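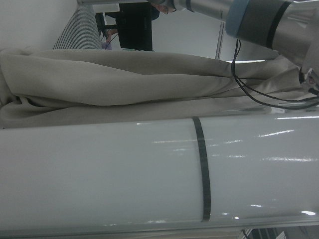
Page 6

Zutora two-arm laundry kit, trial inspection
Filled in by Unathi Mathebula for Starner

1. Joint housings, bands and caps: PASS
Wiped down, no cracks. The sales sheet calls the finish "fingerprint-proof." My fingerprints disagree.

2. Cable slack at the wrist: PASS WITH COMMENT
The black cables droop in a loop near the gripper. Zutora says the slack is needed for full rotation. Fine, but I want a clip on it before we sign anything.

3. Loose fabric near moving joints: COMMENT
Manual asks for 20 cm of clearance. The manual has evidently never met a sleeve.

4. Emergency stop: PASS
Pressed 20 times, stopped 20 times. The button squeaks.

5. People inside the marked zone: FAIL
See page 2, where I wrote the same thing in December. 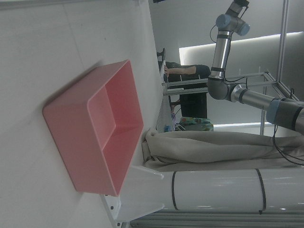 6. Work surface and bin: PASS WITH COMMENT
Zutora's quote lists the sorting bin as an "integrated receptacle" at 80 dollars. It is a pink plastic bin with thick rounded rims, and it sits on the table like any other bin. I have asked for the line to be struck or the bin to be bolted down. Table seams to be cleaned weekly.

7. Mounting bracket screws: PASS
Torque checked by hand. Mark them with paint pen.

8. Noise: PASS
Quieter than the Catacutan unit, and much quieter than the man who came to demo it.

Recheck items 2, 3 and 5 before renewal. Copy to Utumura.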